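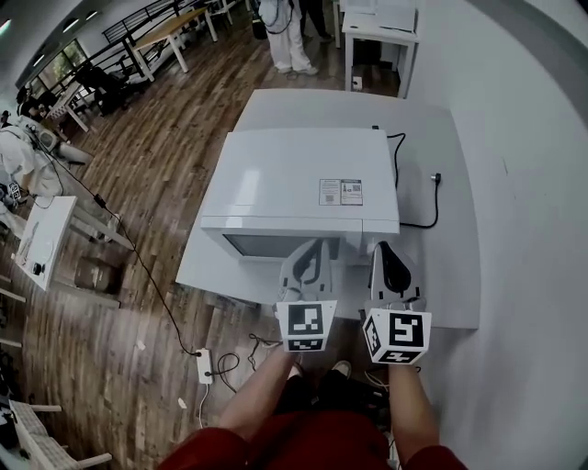 About Gullow

Hi, and thanks for stopping by! I started Gullow because I kept buying grippers that looked great in the catalog and then couldn't get hold of a door handle. I figured other people were stuck with the same drawer full of expensive fingers, so now I test the things for a living.

What we do is pretty simple. You send us a gripper (or two, or a whole box of them) and we put it to work on ordinary household stuff. Doors, knobs, lids, plugs, the dreaded sock. We do the hand-held versions first, with marker cubes on them so the cameras can follow every move, and after that we go to the arm. I love the hand-held part best, because you feel right away when a finger pad is too slick or a curve is a bit off.

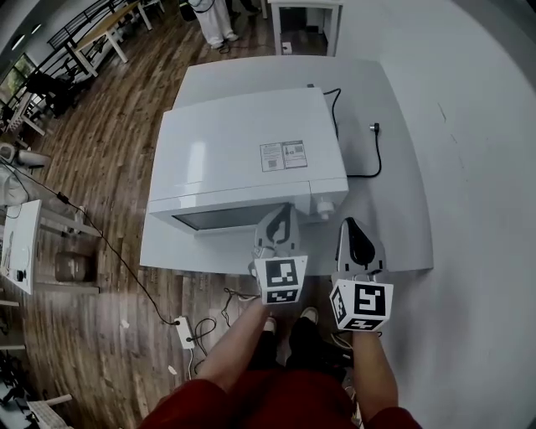 Hand-held grippers at the front of the microwave, marker cubes on both.

A normal comparison is 50 tries per task, 8 tasks, same table, same person holding the grippers. Then we swap the fingers and do it all over again – yes, it gets long, and yes, there's a snack shelf. You get the raw recordings plus a plain write-up of what slipped and where.

Our longest-running job so far is Bresix, our own side-by-side of finger pads. It's up to 19 pads now and I keep adding more, sorry to everyone who asked when it will be done! The controller work we share with Bosik, and the folks at Obradović cut our odd-shaped parts when I send them a sketch that barely makes sense.

We're closed the last two weeks of December. The rest of the year, write to us through the contact form and tell me what your gripper keeps dropping.

Page updated June 7, 2019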